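Balcony fall at Catton student block, coroner's notice
Forum > Local news > Accidents and safety

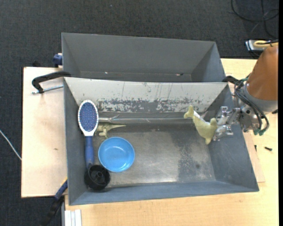

railpost_590
The notice published in April says the student went over a fourth-floor balcony rail at the Niven Court end of Catton. The only physical finding quoted so far is that the guarding was 250 mm lower than the drawings show. Paint condition is being treated in the comments as evidence of neglect, and I would be careful with that. Metal can have a wide band of scraped paint along its lower half, like the rear wall of the grey bin, and the band says little about strength. Fixings and height are what matter. Does anyone know whether the base plates were tested?

thornwick
Not tested, as far as I know. Karkavix had the maintenance contract for the block and their last inspection was visual only. It was 18 months old at the time of the fall.

mod_halfpint
Reminder that the inquest is open. No names and no guesses about drink.

sedgebank
Alcohol will be in the toxicology report whether we mention it or not. If the reading is high, the rail height becomes a secondary matter.

railpost_590
I disagree. Guarding is specified for people who stumble, lean or are pushed. A compliant rail should be above the centre of gravity of most adults. The reading may explain the stumble. It does not explain the fall over the top.

sedgebank
It does if he was sitting on it. One of the neighbours told the local paper that people sat on those rails most evenings.

thornwick
The neighbour was describing the Rania House side, which has the wider top rail. The Niven Court rail is a narrow tube and you would not sit on it for long.

quillet
I lived in Niven Court until last year. Ours had been raised by decking laid over the original slab. The rail stayed where it was and the floor came up. That would account for most of the missing height.

railpost_590
Useful. Was the decking put in by the landlord or by tenants?

quillet
Landlord. We were each charged 2,000 in service costs the same year and decking was on the list. I still have the letter.

thornwick
Send a copy to the coroner's officer before you post it here. The address is on the notice.

quillet
Will do tonight.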